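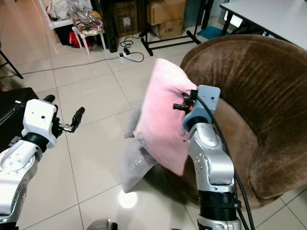 Section 3. Planning and Budgeting for a Two-Arm Work Cell

This section is intended for the person responsible for purchasing. It should be completed before an order is placed for the Berkdale two-arm platform or any of its optional parts. Installation is covered in Section 4. Operators who are joining a site where the equipment is already in service may proceed to Section 6.

3.1 Define the task

1. Write down the work the arms are expected to do, in one sentence. "Arrange cushions on a chair" is a usable task statement. "Help with the household" is too broad to budget against.

2. List every object the arms will handle. Record the size, the weight and the type of surface for each. Soft goods such as cushions, folded fabric and bags must be listed separately from rigid goods, as they place different demands on the fingers.

3. List the furniture that will remain in the reach area. Include the height of each seat or work surface and the width of any backrest or arms that the robot must reach around.

4. Decide whether both arms are needed for each step. Tasks in which one arm holds an object and the other remains free may still require two arms at a later step. Do not reduce the order to a single arm on the basis of one step alone.

Note: Keep the completed lists. They are requested again on the Takia order form, and a form sent without them will be returned.

3.2 Select finger coverings

The standard hand is supplied with black fingers. The covering on each finger is a wearing part and must be entered in the budget as a recurring cost. It is not included in the service plan.

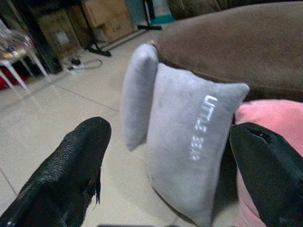
Figure 3-1. Finger coverings during cushion handling. Note the torn flap on the left finger.

1. Inspect the coverings at the start of each working period. Look for flaps, notches and frayed edges, in particular near the tip.

2. Replace coverings in pairs. A new covering fitted opposite a worn one may change how the hand grips a soft object.

3. Order coverings in packs of 26. Single coverings are not stocked.

4. For sites handling mostly fabric, hold at least 2 packs in reserve at all times. Place the next order when the second pack is opened.

Caution: Do not trim a torn covering and return it to service. Loose material may catch on stitching, zippers or plush fabric.

3.3 Budget lines

Enter each of the following as a separate line. Sites that combine them under a single heading often find that the recurring items are cut first when funds are reviewed.

Platform. Two arms, two hands, base and standard cabling. One-time cost.

Cameras. One head camera and one camera for each wrist. Wrist cameras are ordered with the hands and cannot be added at a later date without returning the hands to the supplier.

Finger coverings. Recurring. See 3.2.

Task objects. Cushions, chairs and other goods used for practice runs. Purchase these in the same types that will be used in normal work. Where a task uses several cushions, obtain them in clearly different colors so that operators can refer to them without confusion.

Floor and cable work. Power outlets, cable covers and any lighting changes. One-time cost, normally paid from the building budget. Confirm this in writing.

Training. Allow 400 dollars per operator for the Gouveia introductory course. Travel is not included.

Reserve. Set aside an amount for items not foreseen in this list. The platform supplier does not recommend a figure, as conditions differ from site to site.

3.4 Plan the work area
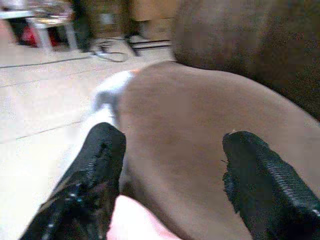 Reading time for this section: 3 minutes

Planning of the work area should begin as soon as the task list is complete. Changes to power and flooring commonly take longer to arrange than delivery of the platform itself.

1. Mark the reach area on the floor with tape. Use the reach drawing supplied with the quotation.

2. Place the furniture for the task inside the marked area. Large, rounded pieces may fill most of the view from a wrist camera at close range. Confirm that the head camera has a clear view of the same piece.

3. Check the floor. Glossy tile is acceptable, but it reflects overhead lights. Note any bright spots that fall near the task furniture and decide whether the lights can be moved or shaded.

4. Plan the cable routes. Power strips and loose cables should be kept outside the marked area and away from walkways. Record the length of cable needed for each route before ordering.

5. Assign a storage place for cartons, bags and spare stands. Items kept in the background do not prevent operation, but they reduce the space available for service access.

Caution: Switch off both arms before any person enters the marked area to move furniture. The stop button must remain within reach of the operator throughout.

3.5 Compare purchase and lease

The platform may be purchased outright or leased through Flirnness. The following points should be reviewed with the finance office.

1. Leased hands must be returned with coverings fitted. The cost of the final set is charged to the site.

2. Purchased platforms may be moved between buildings without notice to the supplier. Leased platforms may not.

3. Lease requests received after November are carried into the next budget year.

4. Task objects and furniture are not available under either type of lease.

Note: A site that is not certain of its task list should consider the short lease. The short lease may be converted to a purchase once, at the end of its term.

3.6 Before placing the order

Confirm that each of the following is on file:

Task statement and object list (3.1)
Covering quantity and reorder point (3.2)
Budget lines, signed by the purchasing office (3.3)
Floor plan with reach area and cable routes (3.4)
Purchase or lease decision (3.5)

Send the order form and the floor plan together. Forms received without a floor plan are held until it arrives, and the quoted delivery period does not begin until both have been accepted.

Continue to Section 4, Receiving and Installation.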